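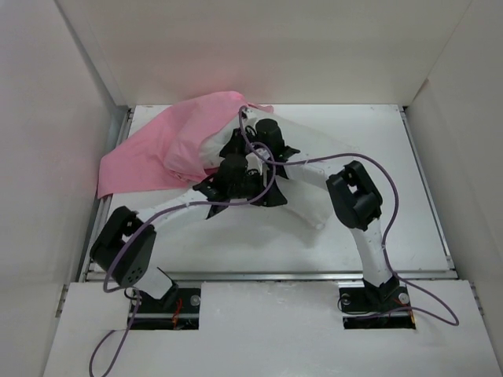

The long life of a tea towel

Sarmīte Lill keeps her household linen in a painted cupboard on the landing, and the oldest thing in it is a tea towel her grandmother hemmed by hand. It has been boiled, bleached, patched in two corners and used to carry hot bread. The middle has gone thin enough to read through. She still dries glasses with it.

"New ones just push the water about," she says. "You have to wash them for a year before they're any good."

Lill runs Dzene, a small mending shop on a side street behind the bus station, and most of what comes over her counter is cloth that other people would have thrown away. Pillowcases, napkins, children's pyjamas, the odd curtain. Last year she repaired 243 pieces of plain household linen, not counting clothes, and she charges by the time taken. A split hem is cheap. A darn in the middle of a good tablecloth can cost more than the tablecloth did.

People pay it all the same. Some bring things that belonged to a parent. Others have simply got tired of buying sheets that pill after one winter. Lill says the second group is growing faster, and that they ask better questions, mostly to do with washing.

Her answers are short. Wash cooler than you think, use less powder than the box says, and leave room in the drum. She doesn't like fabric softener on anything meant to soak up water, as it leaves a coating. Stains should be dealt with the same day if possible, in cold water first. Blood and egg set in hot water and then you have them for good.

Drying matters too. Linen and cotton both do well on a line, but strong sun will fade a coloured border in a single August. Lill hangs hers inside out, or in the shade of the yard wall, and takes everything in while it's still slightly damp. It irons better that way. If she can't iron it that evening she rolls it up in a bag and puts it in the fridge, a habit her daughters find embarrassing.

Two streets away, Gintarė Paulauskas sells new cloth at Bernov, where the bolts are stacked to the ceiling and the cutting table takes up most of the floor. She has a different view of mending. She thinks it's worth doing on good fabric and a waste of an evening on bad.

"Hold it up to the window," she says. "If the weave is uneven when it's new, it will go at the weak places, and you'll be patching next to your patches."

Her tea towels come from a weaving shed called Birnano, which has eight looms and makes 900 towels in a good month. They are half linen, half cotton, and stiff as card when you buy them. Customers complain and she tells them to wait. She sells up to six at a time and won't go beyond that when stock is low — a café once cleared her out just before Christmas and her regulars were cross until spring.

Both women agree on storage. Fold the linen differently each time, or the creases wear into lines and then into holes. Keep it dry and out of plastic. Use the whole pile, taking from the bottom, so that no single towel does all the work. Lill puts a bar of plain soap on each shelf, still in its paper. Paulauskas prefers cedar blocks and sands them when the smell goes.

When a towel can't be saved, Lill cuts it into squares for window cleaning, and after that it goes under the sink for shoes and bicycle chains. The grandmother's towel is some way off that. She has a third patch ready for it, cut from an old pillowcase of about the same weight, and means to sew it on when the shop is quiet.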